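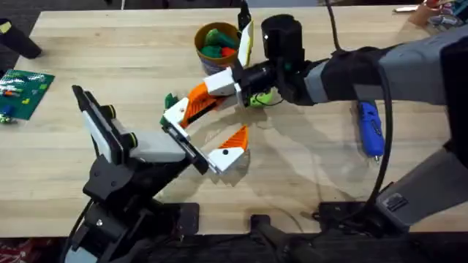
Grirna Small Parts Table: Frequently Asked Questions

Last updated 19th February

What is the small parts table?
It is a shared work table at Grirna, 123 Leitão Street, Cestonitz. People use it for sorting toy pieces, cleaning up small plastic parts and light hobby work. You can book it by the hour or come in when it is free.

How long is a session?
60 minutes, including cleanup. You can book two in a row if the next one is open. We do not hold the table for more than 10 minutes if you are late.

Do I need to bring my own toy pieces?
No. We have a house stock of 3,000 small pieces in mixed colors. You can also bring your own, but mark the container and keep it apart from ours. We can't pick your pieces out of the house stock later.

Can I take house pieces home?
No. Short packs of loose pieces are sold at the Sterau counter next door, same hours.

How should pieces be kept on the table?
Use a cup for the ones you are working with and a board for anything partly built. Take out a small amount at a time. Pieces spread across the wood end up on the floor.

Can I leave a build on the board between sessions?
Yes, up to one week. Ask for a shelf tag at the desk. Untagged boards are taken apart at closing on Saturday.

Is there a rotary tool I can use?
Yes. It is a small handheld tool, held like a pen, and it is included in the session. Lay it flat on the table when you put it down, with the tip pointing away from you, and wait until it has stopped.

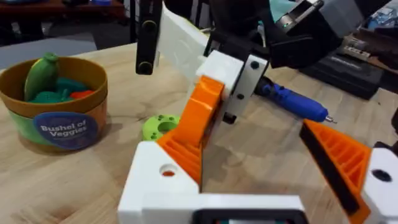

Handheld rotary tool, blue grip, on the wood tabletop.

What can I use the rotary tool on?
Plastic and soft wood. No metal, glass or stone. Do not use it directly on the tabletop. Put a scrap board under your part.

Which bits are allowed?
Only the ones from the desk drawer. If a bit bends or chips, bring it back and we will give you another. There is no charge for normal wear.

Do I need eye protection?
Yes, any time the tool is running, and so does anyone sitting next to you. Glasses are on the hook by the door. Regular eyeglasses don't count.

Is there an age limit?
Sorting and building are open to ages six and up with an adult. The rotary tool is for ages 14 and up.

Can I paint or glue at the table?
No paint. White glue is fine on a mat. Super glue has to be used in the back room at Grirna, where there is a fan.

What if I scratch the table?
Tell the desk. Light marks get sanded out every October. For deeper damage we may ask you to pay toward the repair.

Where do I park?
The lot behind Sterau is free after 5 p.m. Before that, use the street or take bus 66, which stops at the corner.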